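Bukska Smoke Storage Bin
Storage > Bins and tubs > Translucent plastic

Sold by Bognár Household
Available in two sizes: Medium and Large
Colour: smoke grey only
In stock, ships from our Brurkville warehouse

What we think of it

We stock a lot of plastic bins and most of them come with a page of promises. The maker's leaflet for this one says it will "transform your home". It's a tub. You put things in it. If your cupboard is a mess because you own too much, you'll have the same amount afterwards, in tubs.

With that said, we've kept the Smoke Bin on the list for a second year and dropped two others that cost more, so it must be doing something right. Read the complaints further down before you order, as they're the same ones we'd make ourselves.

The plastic

Smoky grey and see-through, up to a point. The leaflet calls it "crystal smoke", a phrase we've left off our labels. You can tell whether a bin is full and you can usually tell a bag of rice from a bag of pasta. You can't read small print through it. Anyone hoping to check use-by dates without lifting the bin out should buy the clear range and put up with how grubby clear plastic looks after a month.

The top edge has a hammered finish, a sort of rippled surface that catches the light. We thought this was pure decoration when the first samples came in, and we still mostly think so. It does hide the scuffs you get from sliding a bin in and out from under a shelf. The sides are smooth and glossy and they don't hide anything. Finger marks show. So do window reflections, if the bin lives on an open shelf opposite a window.

The handles

Each bin has long cutouts with rounded ends, low enough down that you can get hold of it when it's sitting above your head. The edges are smoothed off properly, which we check on every delivery after a bad batch from a different supplier. Small items will find their way out through a hole that size. Tea bags, batteries, loose screws, hair grips: put them in something else first.

The leaflet says the bins can be carried by one handle when full. We wouldn't. Carry a heavy one with both hands and hold it from underneath.

Sizes

The Medium fits a normal kitchen wall cupboard with the door shut. The Large doesn't, in most of the kitchens we've tried it in, and is better on a larder shelf, a wire rack or the floor of a wardrobe. Measure your shelf from the back wall to the inside of the door and not to the front of the shelf. We get more returns over this than over everything else put together.

The two sizes share the same look, so they'll stand next to each other without seeming like leftovers from different shops. They do not stack on top of one another when full, whatever the drawing on the box suggests. Empty, the Medium drops into the Large and you can store them that way.

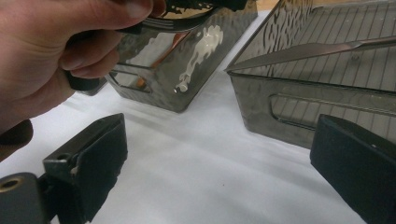
Smoke Bin in both sizes, smaller one on the left.

What it's good for

Packets, tins, cleaning bottles, folded tea towels, dog things, shoes if they're clean. Buyers also use it for long kitchen tools that won't go in a drawer. It copes, but anything with a blade should go in a block or a sheath. An open bin is a poor place for a knife.

What it's not good for

The freezer. The maker says it's fine and we don't believe it, having cracked one.

The dishwasher. The box says top rack only. Ours came out cloudy, so we wash them by hand in warm water with a soft cloth. Scouring pads leave scratches that never come out.

Anything you want kept fresh. There's no lid in the box, and the handle holes would make one fairly pointless.

What buyers say

We've had 187 reviews of this bin so far, and 21 of them give it one star. We read all of those. Most are about the size (see above, and please measure). Several are about the colour being darker than expected. A handful had bins that arrived cracked, and those were replaced. The good reviews are mainly from people who bought one, waited a bit and came back for more, and we'd suggest doing it in that order.

Compared with the Plaltano tub

The Plaltano is thicker, heavier and solid white. It'll take rougher treatment and it belongs in a garage. You can't see into it at all, so you end up writing labels. If you like labels, buy that one and save yourself some money. For a larder you go into every day, we'd take the Bukska.

Details

Material: hard translucent plastic
Finish: hammered rim, smooth sides
Weight of the Medium, empty: about 400 g
Handles: cutout
Lid: none, and none sold separately
Care: hand wash, dry with a cloth
Packing: single, or in a carton of 7 Mediums (we did ask why seven and haven't had an answer)

Delivery and returns

Single bins go out in a cardboard sleeve, cartons as they come. Orders placed before 2 pm leave the same working day. Unused bins can be sent back within the usual period, and you pay the postage unless the fault is ours. If one turns up cracked, send us a photo of the damage and keep the packaging until you've heard from us.

The price goes up in April. The bin stays the same.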